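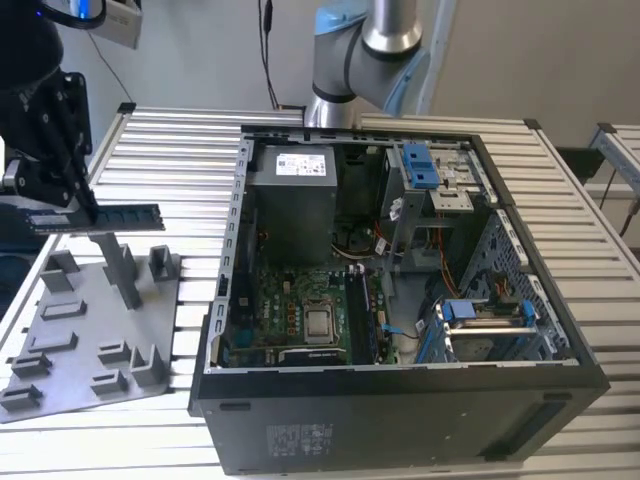

Vol. 30, No. 3

Search this site Go

Print this article | E-mail this article

Keeping the Memory Cell Running at Bornell

August 22, 2018

The cell at the Bornell plant opens before the first shift, and the first half hour goes to the fixture tray. The tray is gray, 3D-printed and bolted to the bench by hand. If it has shifted, every pick that follows will be off.

The job is putting memory modules into used desktop computers. A Dell tower is laid on its side on the aluminum bench with the side panel off, and an arm with a black gripper carries the module over to the board. The slots are narrow and the latches have to be open before the module goes down. A person still opens them.

Prundau, the integrator, set up the cell in December. Its crew taught the arm from two reference points on the bench and one on the tray, and wrote the numbers on a card taped inside the controller door. When a pick fails twice in a row, the operator stops the arm and checks the card first.

Most failures trace back to the fingers. The pads wear on the side that meets the edge of the module, and a worn pad lets the board tip a little on the way over. Bornell changes pads every 2220 cycles. The job takes a hex key and a new pair of pads from Sorrentino, followed by a test with a scrap module. The camera on the arm is checked at the same time and its lens wiped with a dry cloth.

Cables get a look once a week. Inside the tower, loose power leads have to be tucked away from the slots before the arm comes in. The Vusent software that runs the cell will stop the arm if it meets too much force, but it can't tell a wire from a badly seated module.

New tray designs are printed in house. The current one is the third version, with taller blocks than the last. A fourth is being drawn up for smaller cases.

Print this article | E-mail this article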